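**Moving a back catalog between distributors: ISRCs, overlap, and who owns the codes**

Forum index > Business & Rights > Distribution

### lowshelf_62

We manage a duo called Alach. The catalog is 62 tracks across singles, two EPs and two albums, all delivered through the same distributor since the first single. The contract ends in July and we are moving everything to Boltia.

Things I have already done:

- Exported the full metadata sheet from the old dashboard (titles, versions, contributors, ISRC, UPC, original release date).
- Collected the original WAV files for everything except one EP, for which I only have the files returned by the mastering engineer, before the distributor's ingest.
- Checked that the masters belong to the duo. They do, apart from one single licensed from Hallgrímsson, the studio label that paid for the session.

What I want to confirm before I upload anything:

1. Can I reuse the ISRCs if the old distributor assigned them under its own prefix?
2. Should the old release come down before or after the new one is live?
3. One track has a corrected fade. The old file ends abruptly and the new one runs 3 seconds longer. Same code or new code?

The manager before me left no notes on any of this, so assume I know only what is in the spreadsheet.

### tapeop_norris

1. Reuse them. The code identifies the recording. The prefix records who assigned it, and it doesn't tell you who owns anything today. A recording keeps its code for life, including after a sale or a change of distributor.
2. After. Deliver the new one, wait until it shows in every store you care about, then request takedown of the old one.
3. New code. The audio changed.

Check the sheet for formatting before you upload. An ISRC is 12 characters. Some dashboards export it with hyphens and some without, and an import form may reject one or the other. The hyphens are for reading and are not part of the code.
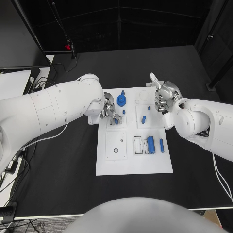
### quietbus

Agree with Norris on 1 and 2. Disagree on 3.

A longer tail on a fade is a correction to a delivery error. If the mix is the same, the master is the same session and the only change is that the end isn't chopped off, I would keep the code and redeliver. A new code starts the track over in every store. You lose the play count, the playlist positions, and any saved links that resolve by code.

I did the same with a badly trimmed intro last year, and the match held.

### tapeop_norris

> I would keep the code and redeliver.

You got away with it because the difference was small. The store compares more than the code. Duration is one of the things compared, and so is the audio fingerprint. If the duration drifts too far, you can end up with two separate entries carrying one code, and then the usage reports are ambiguous. Your accounting system can't tell which file earned what.

The question to ask is whether this is the same recording with a defect removed or a different edit of it. If you would put "(Extended)" or "(Edit)" on it, that's a new code. If you wouldn't change the title, I grant it's arguable. I still wouldn't do it in the middle of a migration. Move the old file as it is, confirm the match, and deal with the fade later as its own job.

### quietbus

I can live with that order. Migrate first, fix the fade second. My objection was to throwing away the history over the tail of a fade.

### lowshelf_62

OK, the abrupt file goes over as is. The duo won't like it but it has been like that since release.

Next question. The old dashboard shows a different UPC for the standard and the deluxe edition of the second album, but the tracks they share have the same ISRCs. Is that an error?

### marginwalker_b

Not an error. UPC is for the release as a product, ISRC is for the recording. The same recording on two products has one ISRC and appears under two UPCs. It would be an error if the shared tracks had different ISRCs, and I see that a lot in catalogs that went through more than one person's hands.

Match these when you rebuild the releases:

| Field | Keep identical | Notes |
|---|---|---|
| ISRC | Yes | Per track |
| UPC | If the new distributor accepts it | Ask before uploading |
| Track title | Yes | Including version text and brackets |
| Primary artist | Yes | Spelling, order, accents |
| Original release date | Yes | Don't let the form default to today |
| Audio file | Yes | Same file where possible |
| Track order | Yes | Affects album matching |
| Label name | Preferably | Changing it is usually tolerated |

The accents matter. "Hallgrímsson" in the label line of your licensed single should not turn into "Hallgrimsson" on redelivery. I have seen a credit split into two pages over a single character.

Also, map the new release to the existing artist page by its ID. Don't rely on the name, or you may get a second Alach with no followers and half a discography.

### lowshelf_62

That last one worries me. Where do I enter the ID?

### marginwalker_b

In the artist field of the release form, usually behind a link like "this artist already exists." Paste the profile link from each store. Do it for featured artists too. If the form has no such field, send the links to support before you submit.

### dorsal_hum

Adding a case, because the advice above is right but tidy. I moved 154 tracks for a small electronic label. We ran old and new in parallel as described. Most releases matched. The ones that didn't had one of two problems: the original release date had been retyped wrong, or someone had sent a 24-bit file where the original delivery was 16-bit with a different gain trim. Same song, same duration, slightly different level. The counts did not carry over until we redelivered the original audio.

So for the EP where lowshelf only has the mastering engineer's files, compare them with what is in the stores now. If the levels don't line up, ask the old distributor for the delivered assets. Most will let you download them while the account is open, and it gets much harder afterward.

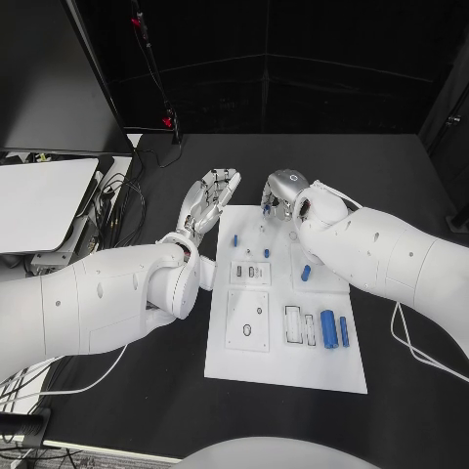
**What happens to royalties earned at the old distributor after the takedown?**

They stay with the old distributor and are paid out on its normal schedule, so keep the account open and the payment details current until the last statement has cleared.

That one comes up in every migration thread, so I'm leaving it in bold for people who search. Stores report in arrears. You will see small amounts on old statements long after the tracks have left. Read the closing terms for a minimum payout, because a balance under the threshold may need a manual request.

### lowshelf_62

We use Zivus for splits. If statements arrive from two distributors for the same ISRC in the same month, does it add them or overwrite?

### quietbus

It adds them in my setup, provided each distributor is a separate source. If you import the Boltia file under the old source name, it treats it as a revised statement. Test with one track before you load a full month. And lock the closed periods first.

### tapeop_norris

One more item for the list, and it has nothing to do with codes. The licensed single. You own 61 of these outright if I read your first post correctly. The other one you don't own, and your right to deliver it depends on what the license says about distributors. Some licenses name the distributor. If this one does, you need a written amendment before you upload, even if everyone is friendly.

### lowshelf_62

It names the old one. I checked after reading this. I've written to the label.

### marginwalker_b

Then leave that single out of the first batch. If it is also a track on one of the albums, hold the album too, because removing a track breaks the album match and putting it back later breaks it again.

### lowshelf_62

It is on the first album, track four. So the album waits.

### quietbus

I'd push back a little. If the amendment drags on past the contract end, the album goes dark on the old side with nothing to replace it. I would ask the old distributor for a short extension on that one release now, while there's time. They may refuse. Some only close whole accounts.

### tapeop_norris

Fair. Ask for both in parallel.

### lowshelf_62

Reply from the label is in. They asked me to post the general part because they get this question from other licensees. Pasting it unedited.
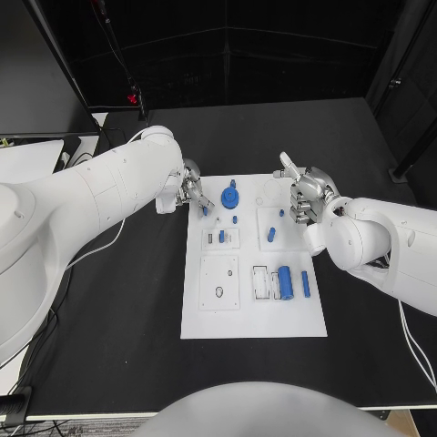

**By Hrefna Ladefoged**
Licensing, Hallgrímsson | March 2026

**Changing distributor on a licensed recording**

Our older licenses name a distributor in the schedule. Changing it requires a one-page amendment signed by both parties. The fee, term and territory are not reopened. Please send us the name of the new distributor, the intended delivery date, and the ISRC and UPC of each release on which the recording appears.

Please do not deliver before you have the signed copy. Two deliveries under different rights claims can trigger a conflict at the video platforms, and both parties then have to answer it.

During the overlap we accept that the recording will be live through two distributors. The amendment covers this period and sets an end date for it. Report income from both under the same license reference.

The ℗ line stays in our name and keeps its original year. A new distributor is not grounds for a new year. Please check this on the proof page, where many forms insert the current year by default.

The master file is available from us on request. If your copy differs from ours in length or level, use ours.

### marginwalker_b

Good, that settles the ℗ line too. I should have had it in my table. Same rule for the tracks the duo owns.

### dorsal_hum

"Use ours" only helps if theirs is what was delivered originally. Compare it with the live version first.

### lowshelf_62

Will do. Order of work as it stands: amendment request and extension request now, the second album and the EP with clean files as a test batch, then the singles, then the EP with the uncertain masters, and the first album once it's signed. I'll report back on which ones matched.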